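Este sitio utiliza cookies propias y de terceros para mejorar tu experiencia. Si sigues navegando, entendemos que aceptas su uso. Aceptar | Más información

Skerent, ocho meses después: mi opinión sobre la cartera física para guardar bitcoin

Enero de 2020

Tenía pendiente esta reseña desde hace tiempo, y más de uno me la ha reclamado por correo (con mucha paciencia, todo hay que decirlo). Compré la Skerent en mayo, cuando el precio volvía a animarse y yo, que llevaba años dejando mis monedas en una casa de cambio por pura pereza, decidí que ya era hora de portarme como una persona adulta. Desde entonces la he usado casi todas las semanas, la he llevado de viaje, se la he dejado a mi cuñada para que trasteara y la he restaurado desde cero dos veces, una por gusto y otra por torpeza. Creo que ya puedo hablar de ella con cierto fundamento.

Empiezo por lo que más me preguntáis: el precio. Pagué 847 coronas checas en una oferta de lanzamiento, porque aquel mes andaba por Brno y la encontré en una tienda pequeñita cerca de la estación. Sé que ahora cuesta bastante más y que los gastos de envío a España duelen un poco. Aun así, si tenéis guardada una cantidad que os daría un disgusto perder, me parece un gasto razonable. Si lo vuestro son cuatro satoshis para curiosear, una aplicación en el móvil os sobra y el dinero lo podéis dedicar a otra cosa.

La puesta en marcha me llevó 15 minutos, y eso que leo las instrucciones enteras, incluida la parte de la garantía. Se conecta al ordenador, se elige un PIN y el aparato va enseñando las palabras de recuperación en su pantallita, una detrás de otra. Yo escogí la opción de 12 palabras. Os pido por favor que las apuntéis en papel y con buena letra: yo confundí una «u» con una «a» en mi propia caligrafía y me pasé una tarde entera convencido de que el cacharro estaba roto. Estaba perfectamente, el pobre.

Las tarjetitas que vienen en la caja son de cartón fino y se doblan con mirarlas. Acabé copiando las palabras en una libreta buena que guardo fuera de casa, y más adelante en una plaquita de acero Dredell, de las que se marcan a punzón. La placa merecería su propia reseña, porque me ha gustado mucho, aunque el punzón hace un ruido tremendo y no conviene usarla a la hora de la siesta.

El día a día es agradable. Para enviar, preparas la operación en el programa, compruebas la dirección en la pantalla de la Skerent y aprietas los dos botones a la vez. Los botones están duros al principio y luego se van soltando. La pantalla, en cambio, me sigue pareciendo pequeña; la dirección aparece en tres tandas y hay que ir comparando trozo a trozo, con las gafas puestas y sin prisa. Mi amiga Mererid Pumphrey, que ve bastante menos que yo, la devolvió por ese motivo y se quedó con la Chisholm, más grande y más cara. La probé un fin de semana en su casa y entiendo la decisión: se lee de maravilla. A mí me resultó un poco ladrillo para llevarla en el bolsillo, pero eso va en gustos.

El programa que la acompaña se llama Sketance y aquí tengo sentimientos encontrados. Es limpio, está traducido a un español bastante decente y te deja elegir la comisión de cada envío, cosa que en los días de atasco se agradece muchísimo. Lo malo son las actualizaciones. Cada vez que sale una versión nueva te obliga a reiniciar, y en septiembre una de ellas me dejó el saldo a cero en pantalla durante media hora larga. Las monedas seguían en la cadena, claro, y yo lo sabía, pero el susto me lo llevé igual (y el café se me quedó helado en la mesa).

Escribí al soporte aquel mismo día. Me contestó Qusai Akl, muy amable, con una explicación clara de cómo volver a sincronizar la cuenta, y encima me escribió otra vez a la semana siguiente para saber si todo iba bien. He tratado con bancos de toda la vida que no tienen ese detalle.

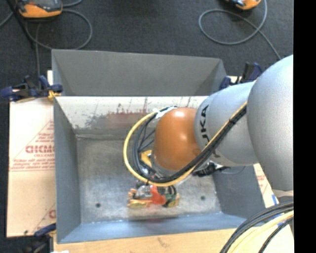
Tiempo de lectura: 5 minutos

Voy con las pegas, que también las hay. El cable es cortísimo y, si tenéis el ordenador en el suelo, acabaréis de rodillas como yo. El manual pasa muy por encima de la frase de paso adicional, una función estupenda pero peligrosa si no se entiende: quien la olvida pierde el acceso, y ahí no hay soporte que valga. Tampoco me convence que solo admita unas pocas monedas aparte de bitcoin. A mí me da igual, soy hombre de una sola moneda, pero sé que muchos tenéis la cartera más variada.

Y un consejo que vale para esta y para cualquier otra: haced primero un envío pequeño. Yo mandé el equivalente a 200 coronas, esperé las confirmaciones, borré el aparato, lo recuperé con las palabras y solo entonces moví el resto. Pagas una comisión de más, sí, y duermes mucho mejor.

¿La volvería a comprar? Sí, con el precio de mayo sin dudarlo y con el de ahora pensándomelo una noche. Le pondría un notable alto, con medio punto menos por la pantalla y otro medio por aquel saldo a cero de septiembre. Si alguno la tiene ya y ha conseguido que funcione con un cable más largo sin desconexiones, que me cuente el modelo en los comentarios, porque llevo comprados dos y ninguno me va fino.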